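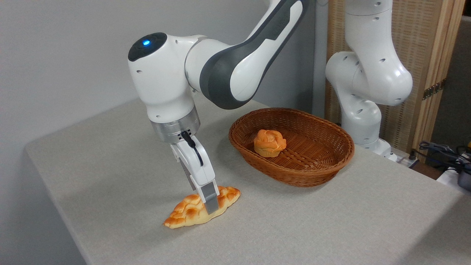
*Braço robótico branco e cinzento-escuro, com a pinça virada para a mesa.*

27 de julho de 2024

# Um dia de portas abertas no arquivo de discursos de Stimaneck

Fui a Stimaneck por causa dos rascunhos. Os discursos finais lê-os qualquer pessoa, estão nos jornais e nas atas, mas os rascunhos da Stondatora só saem dos armários uma vez por ano e eu andava há imenso tempo a querer vê-los. Levantei-me às cinco, apanhei o primeiro comboio (com mudança em Montoya, onde o café da estação abre mais tarde do que devia) e cheguei antes de abrirem a porta. Já havia fila!

A Stondatora guarda papéis de campanhas e de gabinetes: textos de comícios, apontamentos de assessores, folhas de sala, cartas de eleitores que ficaram presas com um clipe à resposta. Quem nos recebeu foi a Amra Tomić, a arquivista, que fala depressa e com as mãos, e que começou logo por avisar que ali ninguém nos ia dizer em quem votar nem quem escrevia melhor. Depois passou a manhã inteira a trair a segunda parte da promessa, e ainda bem.

## Os rascunhos

O catálogo vai em 4000 discursos, dos quais 793 têm pelo menos uma versão anterior à que foi lida em público. São esses que valem a viagem. Vimos um discurso de derrota autárquica em cinco versões, todas da mesma noite. Na primeira, o candidato agradecia à mulher no fim. Na segunda agradecia-lhe no princípio. Na terceira desaparecia o adversário, na quarta voltava, com um adjetivo a menos, e na última alguém tinha escrito à margem, a lápis, «respirar». A sala riu-se, mas eu fiquei com um nó na garganta.

O que mais me prendeu foi perceber quantas mãos passam por uma frase. A Amra tem um método simples para as separar: compara as letras das margens com recibos e agendas do mesmo gabinete e dá a cada uma um código enquanto não lhe consegue pôr um nome. Há um «M4» que trabalhou para três presidentes de câmara de partidos diferentes e que cortava sempre a palavra «juntos». Ninguém sabe quem foi. Uma senhora da fila de trás jurou que reconhecia a letra, pediu para ver mais de perto e acabou por desistir, um bocado envergonhada.

Perguntei se aparecem muitas frases emprestadas de outros. Aparecem, e às vezes assinaladas pelo próprio autor, com um «isto é de quem?» a meio da página. Quando chega à versão final sem a nota, fica registado no catálogo com a fonte ao lado, sem comentários. Gostei dessa secura.

## A oficina da tarde

Depois do almoço (sopa, pão e umas ameixas ótimas que alguém trouxera do quintal) dividiram-nos em grupos. Fiquei no da Eleni Krasniqi, que escreveu discursos durante anos e agora dá formação a autarcas. Havia outra Eleni, a Eleni Kovačević, no grupo do lado, e a confusão foi constante, com gente a mudar de sala a meio sem dar por isso.

O exercício era cortar. Deram-nos uma intervenção de assembleia municipal sobre uma linha de autocarros, com 2000 palavras, e tínhamos de a deixar em 391. Porquê 391? Porque foi esse o tamanho com que a versão verdadeira acabou por ser lida! O meu par, o Bujar Mladenović, que é vereador numa terra pequena e tem dois dedos de testa a mais do que eu para estas coisas, riscou a página de abertura inteira antes de eu ter destapado a caneta. Discutimos por causa de um parágrafo sobre a escola. Eu queria ficar com ele, ele não, e quando fomos ver o original o parágrafo estava lá, mas só com uma frase, a melhor. Perdemos os dois.

Houve também uma demonstração do Pillulon, o programa que usam para comparar versões linha a linha. O Tianyou Luo, que trata da parte técnica do arquivo, pôs lado a lado dois textos sobre habitação e foi mostrando a amarelo as palavras que tinham mudado. Funciona muito bem com textos batidos à máquina. Com manuscritos ainda é preciso transcrever tudo à mão antes, e ele não o escondeu. Apeteceu-me ficar ali até à noite a experimentar com outros, mas já havia miúdos em fila para mexer no rato.

## Notas práticas para quem quiser ir

- A entrada é livre, mas a oficina da tarde precisa de inscrição e esgota cedo.
- Só lápis na sala de leitura. As canetas ficam num cesto à entrada e convém marcar a nossa.
- Os rascunhos mais recentes não se podem fotografar. Os antigos sim, sem flash.
- Da estação ao arquivo é sempre a subir. Levem água.
- A livraria do rés do chão só aceita dinheiro, e eu descobri isso com três livros debaixo do braço.

A próxima sessão está prevista para novembro, dedicada a discursos que foram escritos e nunca chegaram a ser lidos: vitórias que não aconteceram, demissões retiradas à última hora, homenagens adiadas por causa da chuva. Já pus o meu nome na lista. O Bujar também pôs o dele, e combinámos trazer cada um um texto para o outro cortar.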